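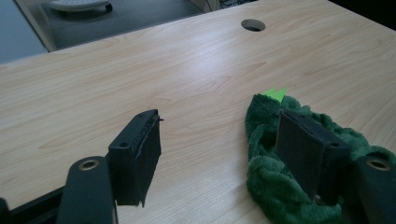 4. Finding a place to sit

4.1 The two offices and their desks

We begin our account of the findings with the desks themselves, partly for the plain reason that our participants did. When we asked people to tell us about a working day in a shared office, we had expected to hear first about colleagues, or noise, or the journey in. What we were given, again and again, and often with a good deal of feeling, was a description of a table. People told us how near it was to a window, whether the chair went down far enough, which way one had to face, and whether the socket worked. It seemed only fair to follow their lead.

The study took in two offices, at Barkilent and at Wadatier, which between them had 125 desks that any member of staff could use. Barkilent is the older building and the more awkward one, with long rooms, deep sills and a staircase that seems to turn up wherever one would like to put a bookcase. Wadatier was fitted out in a single go, and its rooms are much more alike. In both places desks had been personal until two years before our fieldwork, and many of the people we spoke to could still point out the spot that used to be theirs, even where the walls had been moved in the meantime.

The furniture was the same in the two buildings, all of it from the Henda range, with a pale wood-grain top and a round cable hole set towards the far edge (Figure 1). We mention the hole because it mattered more than we could have guessed. The leads for the screen and the charger came up through it, and so it settled, without anyone having chosen this, which side of the desk was the front and where a person would end up sitting. A few participants liked to turn themselves round and work from the other side, so as to see the door, and they spoke of the leads trailing across their papers with a sort of weary fondness.

Figure 1. Desktop in pale wood grain, with the round cable hole near the far edge and window light across the surface.

Desks were booked through Obi, a simple system in which a person picks a desk from a floor plan and keeps it until the end of the day. Bookings opened at 7.30 in the morning, a week ahead. Obi could show which desks were taken and by whom, but it had no means of showing what a desk was like, and a good part of what follows concerns the knowledge that people built up for themselves to fill that gap.

4.2 Light, and what people were willing to put up with for it

In all, 84 members of staff kept a desk diary for us, and 44 of them also sat down with one of us for a longer talk. The diaries gave us 600 entries that were full enough to use. We had asked for only a line or two on each day, though a number of people wrote very much more than that, and we are grateful to them for it.

Daylight was the subject that came up most readily, and it was also the one on which people disagreed with themselves most often. Almost everyone said that they wanted to be near a window. Yet the same diaries are full of complaints about what the window did once they had got there. The sun came round and lay across the desktop, the screen could not be read, the blind was stuck or belonged in some unspoken way to the person at the next desk, and by the middle of the afternoon one was sitting with one's chair pushed back at a slant, and a folder propped up as a shade. One diary from Wadatier records the same seat on nine separate days, and on seven of them the entry grumbles about glare. When we asked its writer about this, she said that she would still rather squint than sit in the middle of the room, and that in any case the light was lovely before ten.

We found that remark a helpful one, and we came to think that people were choosing a desk for its best hour. They knew perfectly well that the afternoon would be poor, and they booked with the morning in mind. This fits with the older writing on domestic rooms, where a chair by a sunny window is valued well beyond the short time that anybody spends in it, and it sits less easily with the way light is usually handled in office planning, where a desk is given one figure for the whole day and judged by that.

There was a difference between the buildings too. At Barkilent the deep sills were used for all manner of things, from lunch to spare shoes, and people who sat beside them spoke of having "a bit more room" although the desks were exactly the same size. At Wadatier there were no sills to speak of, and the window desks were liked for the light and the view alone. We would not want to lean too heavily on this, as the two groups did different kinds of work, but it does suggest that the worth of a window seat is made up of several small comforts which are easily mistaken for one.

4.3 Keeping a desk without owning it

The rule in both offices was that a desk should be cleared at the end of the day and that nobody had a claim upon any one of them. By and large the rule was kept. Drawers had been taken out when the new furniture came, lockers were provided on each floor, and most people told us that they had got used to carrying their things about, if not quite to liking it.

All the same, it would be wrong to say that the desks were held in common. Within each team there was a settled understanding of who sat where, and Obi, which had been brought in partly to loosen such habits, was used with great patience to keep them up. People set an alarm for 7.30 so as to book the same place for the same day of the following week. They booked for one another when somebody was on leave. Newcomers who picked a desk in good faith from the floor plan told us of a slight chill, or of a very kind colleague who came over to let them know, in a roundabout way, that they were more than welcome to stay where they were for today.

We were struck by how gently all this was done. Not one of the people we interviewed described an open quarrel over a desk, and several were at pains to say that they would never ask another person to move. What they did instead was to make their liking known, often and cheerfully, until it became a piece of general knowledge. "That's the one I like, by the pillar" was said to us by a man at Barkilent who had, as far as we could gather from his diary, not sat anywhere else since the previous December. He would not have called it his desk, and he corrected us, quite politely, when we did.

Marks left on the desks played a smaller part than earlier studies had led us to look for. Clearing up at the end of the day was taken seriously, and we heard of very few mugs or cardigans left behind as a way of holding a place. Small adjustments did the job more quietly. A chair left at its lowest setting, a screen turned a little to the left, or a lead pulled through the cable hole to just the length that suited one person could all be read by colleagues who knew what to look for. One participant told us that she could tell who had been at her usual desk from the height of the screen alone, and that there was one colleague she forgave and one she did not.

4.4 The desks that were left over

Every office has its unloved seats, and the diaries gave us a clear enough picture of them. They stood beside the printer, or with their backs to the main door, or in the path people took to the kitchen. At Wadatier there was a pair under an air vent which were known to the whole floor and which appear in the diaries only on very full days, in entries of some bitterness.

Who ended up in these places was largely a matter of when people could book. Those with a school run or an early train were seldom free at half past seven, and part-time staff, who had fewer days on which to make their likings known, had a weaker hold on the unwritten arrangements described above. Two of the part-time staff at Barkilent told us separately that they had stopped looking at the plan at all and simply asked on arrival where there was space. Both presented this as a small freedom. One of them, a little later in the same conversation, also said that she had begun to come in less often in winter, when the seats away from the windows felt dark by three o'clock.

We return to the question of booking times in Section 5, where the Obi records are set beside the diaries. The records have the merit of covering every desk on every day, and they show the regular bookings very plainly, though they can say nothing of the favours and small retreats by which those bookings were kept going, and they count a person who moved at eleven to get out of the sun as having stayed where she was.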